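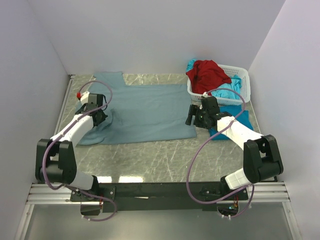 Luvier Marble-Look Table Cover, Gray

Product code: 857
Brand: Luvier
Sold and shipped by Femside

A table cover for the place where you fold, sort and iron your clothes. The pattern is gray marble with thin white veins, and the finish has a light gloss. It is made for people who fold on the dining table or on an old desk and do not want the clothes to touch a rough or stained top.

Why a smooth surface for folding

If you fold T-shirts on a bed or on a sofa, the fabric sinks and the edges do not meet well. On a flat and smooth cover you can lay the shirt with its body open, pass your hand once from the middle to the sides, and the small wrinkles go out easier. The sleeves also slide without catching. We recommend to put your basket at the back of the table and keep the front part free for the piece you are folding.

The gray is a middle tone. White shirts and dark shirts can both be seen well on it, and lint is less visible than on the black version which we sold before.

Details

Material: PVC with soft felt back
Thickness: 2 mm
Pattern: gray marble, white veins
Finish: light gloss
Edges: straight cut, no hem
In the package: 1 cover, rolled, and 3 strips of removable tape

Sizes

The cover comes in the Ikier size (for narrow desks) and in the Kuruc size (for dining tables). Please measure your table before you order. You can cut the cover with normal scissors, but a cut cover cannot be returned.

First use

Unroll the cover with the pattern up and leave it flat for one night. It arrives rolled, so the ends may lift in the first hours. You can put some books on the corners. When it is flat, fix the front edge with the tape strips. The tape does not leave marks on lacquered wood, but on raw wood please try first in a hidden corner.

Cleaning

Wipe with a damp cloth and a little dish soap. Do not use bleach or hard sponges, they take away the gloss. Dry it before you put clean laundry on it.

Please note

The cover is not an ironing board. You can iron on it only with a folded towel or an ironing mat between, and never leave the iron standing on it. Under a strong lamp the surface will show reflections. Customers who prefer a matte surface should wait for the matte version, which we expect in July.

The veins are printed in a repeating pattern, but every cover is cut from a different place of the roll, so two covers next to each other will not match exactly.

Price and delivery

Ikier size: $19
Kuruc size: price on request
Returns: uncut covers only, in the original tube

Page updated May 31, 2021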